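Marside Residents – bits and pieces

Sorry this one is late, and short. Boiler people were in and I lost most of a day.

Bottle and can return

The Dilcombe Road drop-off is open again. New hours are on the door, and the old ones on the fridge magnet are wrong so please bin the magnet. Limit is 100 containers per household per visit. If you have more than that after a party, talk to Josefina Paredes first and she'll find you a slot.

Caps off. Rinse them – a quick swirl is plenty. Labels can stay on, any language, any size, the sorting place takes them off at there end. Small drink bottles like the 345 ml ones are fine too, people keep asking.
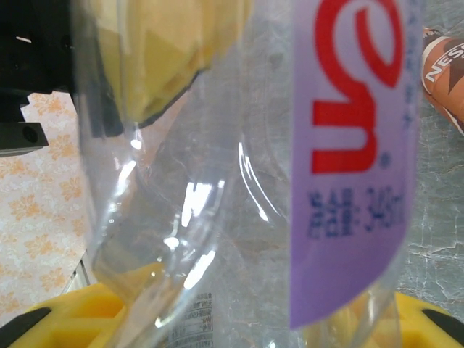 Parking on the north side

Still a mess. Radosław Wysocka has written to the city twice and got one reply, which was about a different street. Until the lines get repainted please leave the 5 spaces by the stairwell for visitors and the home care nurses. Fulvio Ruggiero has spare permits, top floor, knock loud.

Soup lunch

Đạt Triệu and Diệp Tạ are cooking again, same room as before. Last time we had 33 people and ran out of bowls. Bring your own bowl! And a spoon if you remember. Noodles from Đặng as usual, they gave us a good price. Vegetarian pot on the left, the other one has fish sauce in it, don't mix up the ladles.

Lost and found

One gray glove, childs. A set of keys on a green ribbon. Reading glasses in a hard case, left on the windowsill by the mailboxes. All with Josefina.

Garden plots

Sign-up sheet goes up before the end of the month. Fee is still $60, due in May, cash or check. If you had a plot last year and want the same one, say so on the sheet – we can't guess. Hose is being replaced.

More next time.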